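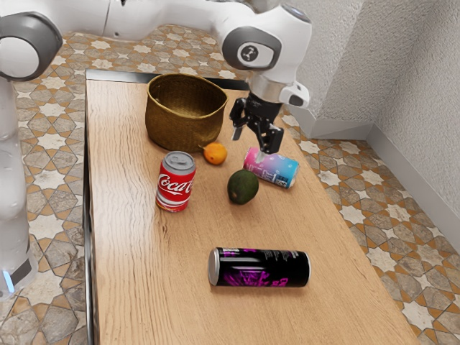

Posted by Ga-eun Moon, June 9, 2025 | 9 comments | 35 views

Ticket 946: gripper stops on can rim when the can is lying down
Project: Mondthorpe table-clearing task, student robotics club
Status: closed, one follow-up open

Problem
In the simulator, the arm picks up standing cans without trouble. When a can is on its side, the gripper comes down in the wrong place. One finger lands on the metal rim and the arm stops there. The controller doesn't report a fault. It waits until the episode times out, then the run is logged as "incomplete" with no other message.

The pastel can fails most often. The black can at the front of the table has the same problem but less of it. The upright Coke can, the orange and the avocado are not affected.

Steps to reproduce
Load the Mondthorpe kitchen layout with the basket. Set the target to the pastel can. Run the Busau grasp planner with default settings. Fails in nearly 270 of the saved runs.

Log

Entry 1, Ga-eun. Checked the can's collision mesh against the visual mesh. They line up. Reloaded the scene with a plain cylinder of the same size and got the same stop, so I'm ruling out the model file.

Entry 2, Tae-yang Kang. Turned off the avocado in case the planner was trying to stay clear of it. No change. Put it back.

Entry 3, Ga-eun. Printed the grasp target for each object. For standing cans it is at the middle of the body. For cans on their sides it is at the top end. The planner is still using the can's own long axis as "up" and adding the standing-can height offset along it. On a can that is lying down, that moves the target sideways to the lid.

Entry 4, Mayuree Somboon. Confirmed. The offset was added in February when we were only testing upright cans. It was never changed to use the table's vertical. I missed it in review.

Entry 5, Tae-yang. Changed the offset to world vertical. The target is now at the middle of the can. The fingers still closed along the can's length on some runs, so I also added a wrist turn to put them across the body.

Entry 6, Ga-eun. Reran the saved starts with both changes. All but nine now finish with the can in the basket. The nine are all cases where the can begins close to another object and the open fingers don't have room. Moved those to a new ticket.

Still to do
Add a contact check so a finger pressing on something during the approach ends the run with a real error. Mayuree has this one.

If you have an older copy of the planner, pull before your next session. Your saved settings will carry over.

Comments

I-seul Koo: Does this change the scores we already turned in for the practice round?

Ga-eun Moon: No. The practice round was upright cans only.

Mi-kyung Seo: Pulled it and my runs work now. The wrist turn is slow, though. Can we set the speed?

Tae-yang Kang: Yes, it's in the planner config under wrist_rate. Don't go over double the default or it overshoots.

Mi-kyung Seo: Got it, thanks.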